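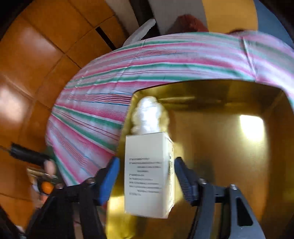
January 20, 2026 - parcel day!

The packing table is in full swing again and I have loved every minute of it. The gold-lined boxes are out, the ones Fernanda Bettencourt talked me into back in November, and oh, they do catch the light. You open one up and it glows at you! I had my doubts about the price (16 in a bundle and not cheap) but I've gone right off plain brown insides now.

The stripy cloth is in use too, pink and red and green and teal, all mixed up with white. I could look at those stripes all day. It creases if you so much as breathe near it, and I don't mind a bit.

Best thing of all is the little white carton with the fluff coming out of the top, like a tiny cloud that's outgrown its house. I do like a generous tuft. Adelino Aguiar thinks I overdo the stuffing and that I could get twice as far with one bag, and he's probably right, but a thing that arrives well tucked in is such a treat to open. I must remember to ask him for another bag before he goes to Zadska.

Still to do: 14 parcels for the Azevedo order, then the labels, then a good sweep, as the fluff gets simply everywhere (found a bit in my tea). Total for the month should come to more than 100, which I'd never have believed when I started out with one roll of tape and the kitchen worktop.

Tried tying one up with the green ribbon after supper. Lovely! Might do the lot that way if there's enough left on the reel. Must measure it tomorrow.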